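**Long white table in the back room: keep it or cut it?**

**kornow_kate**
We took over a narrow room with wood-look plank floors, white walls and one very long white table. It eats the whole place. My sister wants to saw 40 inches off. I want to leave it alone and pretend it was a decision.

**plankton508**
Don't saw it. A raw edge on a white top looks like a bitten cracker forever. Sell it and buy 2 short ones.

**Saskia Bright**
Disagree. Two short tables drift apart by October and then you own a gap that collects pens. One long table, pushed where you want it, done.

**plankton508**
Mine have never drifted. Clamps exist.

**Saskia Bright**
So does the bruise I got from a clamp.

**mistis_mo**
What's under it? If it's the open leg kind with crossbars, you can't cut it without moving a bar, and then it wobbles. I did this once. We called the result "the ferry."

**kornow_kate**
Open legs, yes, bars underneath. My sister has gone quiet.

**Saskia Bright**
Good. Ours is the same type and we run it on a diagonal to the back of the room. People hate it for a week and then stop walking into it. 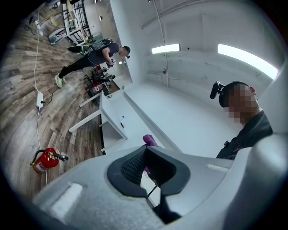 The part I'd fix first is the wall, if yours scuffs like ours does. Wipeable paint, whatever white is on sale. And check your ceiling lights before you settle on a spot, or you'll spend winter working in your own shadow.

**plankton508**
A diagonal wastes both corners.

**Saskia Bright**
I have seen what you keep in corners.

**kornow_kate**
Trying the diagonal tonight. The saw is in my trunk, and so is the key to the trunk.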